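Do not wait for the cable to fail

I want to write about something that is not interesting for most people who like robots, and this is the cable. In my opinion we spend too little time on cables, on clamps, and on the small rubber parts of fingers, and too much time on choosing the arm. I look after one cell at Urkham. It picks soft things out of bags: cloths, sponges, ropes, paper. The arm itself gave me no trouble since May. Everything else on it has given me trouble.

When the cell was new, our rule was simple. We repaired what was broken. This sounds reasonable, and it is how I was taught on bigger machines, where one stop costs a lot and you do not touch a thing that runs well. I followed this rule for 2,526 picks, because I kept the log by hand and I know the number. Then the left finger began to lose its signal. It did not lose it fully. It lost it only when the wrist was turned and the arm was low, so on the bench everything was perfect. I changed the connector. I changed the finger. Only after this I opened the flat cable at the bend and found a crack that I could hardly see with a lens.

A colleague told me that this was bad luck. I do not agree. A flat cable that bends at the same place many times will crack at this place. We know it on the first day. If we know it, we should put the date of the change in the calendar at the same time as we mount the cable, and then change it on this date also when it looks healthy. The cable is cheap. My two lost days were not cheap, and the data from the days before them was even worse, as I could not say which picks I could trust.

So now I have a different rule. After every 30 bags I stop the cell, whether there is a fault or not. I switch off the power, I wait until the lamp is dark, and I pass my fingers slowly along each cable from the base to the wrist. I feel for a hard place or a flat place. I check that the braided sleeve is still held and that it does not lie on the object when the arm goes low. I put a spanner on each clamp screw, only to feel it. Then I clean the finger pads with a cloth without fibres. The first times it took me long, and now it takes 5 minutes when I find nothing.

The pads need their own words. They are lit from inside and a small camera looks at them, so any dirt on the surface becomes a false touch. Old sponge is the worst for this. It gives off crumbs, and the crumbs stay on the gel. Paper bags give dust too, but the dust wipes away easily. I had a set of pads from Likeo that I cleaned with alcohol, as I do with glass, and the surface became dull. This was my fault and it was written in their leaflet. Today I use only water, and very little of it.

Some people in our field will say that a better design would remove this work. They want all cables inside the arm and all connectors sealed. I have worked near such a machine, and I admit it looks very nice. But when a cable failed there, we had to open 2 joints and calibrate them again. On my cell the cables hang outside, and a visitor usually thinks that it is not finished. I can replace the longest of them before lunch. For a cell that is changed so often, I prefer the ugly way.

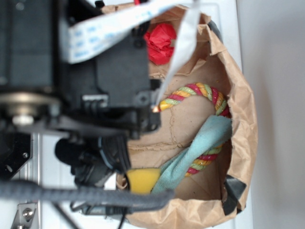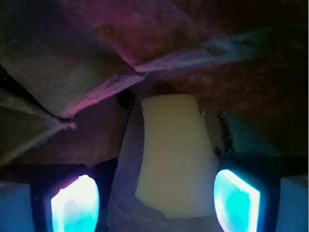
There is one more objection, and I find it stronger. If you touch a machine often, you also bring faults into it. A connector that is opened each week becomes loose, and a screw that is always tightened will one day break. I accept this. For this reason my check is mostly looking and feeling, and I open a connector only when I have a reason that I can write down. If the page for the day has no reason on it, the connector stays closed.

The page is important to me. We had before a file on the computer which had many columns, made for the Jarar line, and it was filled in badly or not at all. I replaced it with a paper notebook that hangs on the cell by a string. In it are the bag number, what was touched, and the initials. It is not modern, but when the right finger became noisy in the next weeks, I could turn back four pages and see that the clamp had been moved.

I would ask anyone who plans such a cell to do one thing before buying it. Ask for the list of parts that bend, rub or get dirty, and ask how long it takes to change each one. If the seller can answer only for the arm, keep a part of the budget for yourself, and buy two of each cable at the start. I bought one of each, and the second ones took three weeks to arrive.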